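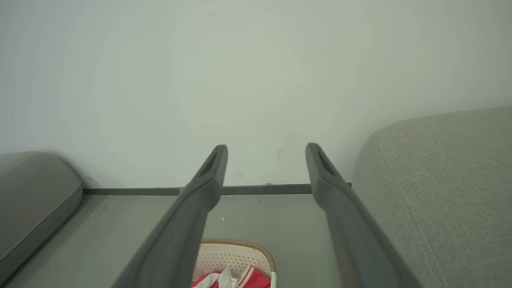
You'll wonder how you managed without it, Bianka Vincze told us over tea on the morning the Brindeo was switched on, and by the end of the week you'll be fighting over who gets it. I have now worked alongside the thing for five months and I haven't seen a fight yet.

The Brindeo is a tidying robot made by Evberg. It has one arm, two long dark grey fingers and a small camera near them so that it can see what it's reaching for. At Dresstead, where I clean serviced flats, it goes into the lounges and deals with whatever guests have left lying about: towels, clothes, the odd toy. Anything made of cloth is meant to end up in a basket. We then take the basket to the laundry room. The hire is £684 a month, which I know because the invoice was left on the staff room printer.

Let's start with what it does well. It picks up soft things. Give it a crumpled top or a tea towel with plenty of folds and the fingers find something to hold. It's slow, but it doesn't knock things over, and I've not had one torn item come back to me. It is quiet enough that I can have the radio on low. My knees are grateful too, as getting down beside a sofa 19 times a shift is the bit of this job I'd happily hand over.

Now the rest. The fingers are long and sofas are fat. Where there's a narrow bit of floor between an arm and a footstool, it creeps in, stops, backs out and has another go. Evberg's leaflet says it works in "any normal living space". Our living spaces are normal. They have big soft furniture in them, pushed close together because the rooms are small. We've been told to leave wider gaps, so now somebody shifts the sofas before it starts and shifts them back when it's done. That somebody is me. I'd like that put down as work, and so far it isn't.

Then there are the labels. It doesn't read care labels, or ours doesn't, so a red and white shirt goes in the same basket as everything else and one of us has to sort it all afterwards. I used to sort as I went along. It took no time at all because the thing was already in my hand. Now I do it in one lump at the end, standing up in the laundry room, and it's more dull than I can tell you.

What has changed most is the shape of the day. Before, two of us did a flat together and talked. Now one does the kitchen and bathroom while the Brindeo does the lounge, and the other is sent to a different floor. The flats get done in much the same time. The rota has got thinner, though, and when I asked whether the two things were connected I was told it was "under review". I don't blame the machine for that. I do think anybody reading a review like this one should know that the price on the leaflet isn't the whole of it.

We tried the Medve trolley before this, a plain thing with wheels and a good deep bin. It cost £200, once, and the only training was being told where the brake was. I still use it for bedding.

Would I recommend the Brindeo? For someone who can't bend, working in big rooms with not much in them, yes – it does a fair job and it's gentle. For a team like ours, ask who will be moving the furniture and who will be sorting the basket, and get the answers in writing before it arrives. I've given it two stars. It was going to be three, but it got itself wedged by a footstool again this afternoon and I had to stay until half past four.

Comments (3)

lintpicker
We had one on trial and had the same thing with the gaps. Does yours stop dead if a cushion slides down in front of it?

stairwell_jo
Two stars is harsh. I've got a bad back and I'd have it tomorrow. Agree about the rota though, ours went the same way and that was with a floor scrubber.

Review author
@lintpicker Yes, and it beeps. You can turn the beep down in the settings but not off.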